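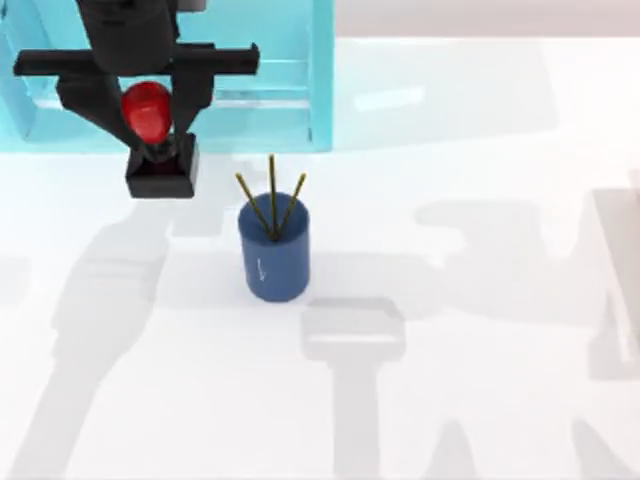
Redmont Riders Board > Getting Around > Taxis, Shuttles and Ride Apps

Thread: New pickup rules at the Figueroa Street station

curbside_ken
Posted Sunday, 7:12 am
The city moved the ride app pickup at Figueroa Street station to the north lot and left the taxi stand where it was, right outside the main doors. I drive a cab for Mondilitz and I think this was the right call, but I have had three passengers complain to me about it this weekend so I wanted to see what people here think.

The short version for anyone who missed it. Taxis keep the stand on Figueroa. App cars load in the north lot, spaces marked with the green signs. Drop-offs can still be made on either side. The permit fee for app companies goes up in August and the taxi fee stays flat.

tallgrass
Posted Sunday, 7:40 am
I take the late train home four nights a week and the north lot is a bad walk. There is one light by the ticket machine and then nothing until you get to the signs. I don't care who gets the front doors. I do care that I have to stand back there at 11 at night.

pmurrow_88
Posted Sunday, 8:05 am
Of course a cab driver thinks it was the right call. The cabs got the good spot.

I used the stand last week because I didn't want to walk. Four cabs waiting. The first one told me his card reader was down. The second one said I had to go with the first one. I ended up walking to the lot anyway and got a Vandinden car in a few minutes for less money.

curbside_ken
Posted Sunday, 8:31 am
The card reader thing is a violation. If it's down he is supposed to pull off the stand until it's fixed. Get the cab number next time and call it in. The number is on the rear door and on the dash. I'm not going to defend that guy, he costs the rest of us fares too.

The second driver was wrong too. You can take any cab in the line. Some of the older drivers act like you can't.

On the price, sure, sometimes the app is cheaper. Try it when the Sunday evening trains come in. Our meter is the same all day.

lotC_regular
Posted Sunday, 8:50 am
I drive for Vandinden part time. A few things from the other side.

We pay a fee on every pickup at the station. It shows up on the passenger's receipt as "station access" so people think it goes to us. It doesn't.

The north lot has 9 spaces. When the express gets in there are a lot more than 9 cars trying to get into them, so people circle or stop on the ramp. Then they get ticketed on the ramp. Then everybody says app drivers break the rules. Give us enough room to load and most of that goes away.

curbside_ken
Posted Sunday, 9:14 am
Some of it would. I've been watching app cars load at the taxi stand since long before the north lot existed, and there was plenty of room back then.

lotC_regular
Posted Sunday, 9:20 am
And I've watched cabs refuse short trips at that same stand. There is plenty on both sides.

busfan_redmont
Posted Sunday, 9:33 am
The traffic count is in the packet for the transportation meeting if anyone wants to read it. It's a long document but the station part is near the back. They counted 1,426 pickups over the study week, taxis and apps together. It doesn't split them out by hour, and that would be the useful number.

It also says the city expects 600 more daily riders when the second platform opens. I did not see anything in there about adding spaces.

pmurrow_88
Posted Sunday, 9:41 am
So they planned the lot for the riders they have now and they already know it's too small.

busfan_redmont
Posted Sunday, 9:47 am
That's how I read it. To be fair the lot is described as temporary. No end date given.

tallgrass
Posted Sunday, 10:02 am
Does the packet say anything about lighting?

busfan_redmont
Posted Sunday, 10:15 am
One line. "Lighting to be reviewed." I looked for more and there isn't any.

hilltop_commuter
Posted Sunday, 11:26 am
I'm going to disagree with most of you. My mother uses a walker and she has never used an app. With the stand at the front doors she comes out, there is a cab, she gets in. Before the change there would be app cars double parked across the whole front and the cabs couldn't get near the curb. She had to step down into the street between bumpers. If the price of fixing that is a longer walk for people who are able to walk, I'm fine with it.

tallgrass
Posted Sunday, 11:38 am
That's fair, and I wouldn't want to go back to the double parking. I would still like a light.

lotC_regular
Posted Sunday, 11:52 am
Hilltop, there are app passengers with walkers too. I had one on Friday. I was not allowed to pull up to the front to load her. I asked the attendant and he said drop-off only. I ended up walking over from the lot to help with her bag, and I left my car in a space I'm supposed to clear in a few minutes.

An exception for passengers who need it would be easy to write into the permit. The cabs wouldn't lose anything.

curbside_ken
Posted Sunday, 12:10 pm
I'd support that as long as somebody is checking. If it's on the honor system then every app passenger will have a bad knee by the end of the month. But yes, for a real case, let them use the front.

hilltop_commuter
Posted Sunday, 12:18 pm
Agreed. I didn't know it was that strict.

pmurrow_88
Posted Sunday, 12:44 pm
Is the permit already signed or can it still be changed? If it's signed then this is just us talking.

busfan_redmont
Posted Sunday, 1:03 pm
Not signed. It's listed as a draft and they take written comments until the meeting. You can send them through the form on the city site - pick "curb management" from the menu, not "parking," or it goes to the wrong office. I did that last year with the bike rack thing and never heard back.

tallgrass
Posted Sunday, 1:20 pm
Sent mine. I asked for two more lights and a sign at the doors pointing to the lot, the current one faces the street.

lotC_regular
Posted Sunday, 1:35 pm
I'll send one about the loading exception and the ramp tickets. Ken, if you put one in from the taxi side saying the same thing on the exception, it would probably help.

curbside_ken
Posted Sunday, 2:06 pm
I'll do it tonight after my shift. I'm still going to say the fee increase is fair.

lotC_regular
Posted Sunday, 2:11 pm
I figured you would.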